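From: Uliana Romaniuk
To: Millden building list
Subject: Re: floor tiles, ground floor

Ayuba Issahaku wrote:
> Can someone confirm what we are using on the pale tiles? The Zascombe
> sheet says 12 ml per bucket and the label says 39. Also, do we still
> have spares from February, or did they go to Butska?

The label is for the concentrate, the sheet is for the diluted stock bottle. Use 12 ml if the bottle is marked D, 39 ml otherwise. Neutral cleaner only. The acid descaler attacks the grout and should stay in the plant cupboard.

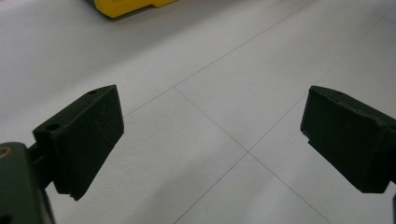 Spares: 273 tiles were delivered and two boxes are left, both under the stairs. Butska had none of ours — their order was separate and from a different batch, so please don't mix them.

For sweeping, soft broom first, then the flat mop, working towards the door. Grit left under the mop dulls the glaze. Allow up to 2 hours before any furniture goes back.

Osvaldo, the sheet still needs correcting. Can you change line 4 to give both doses?

Uliana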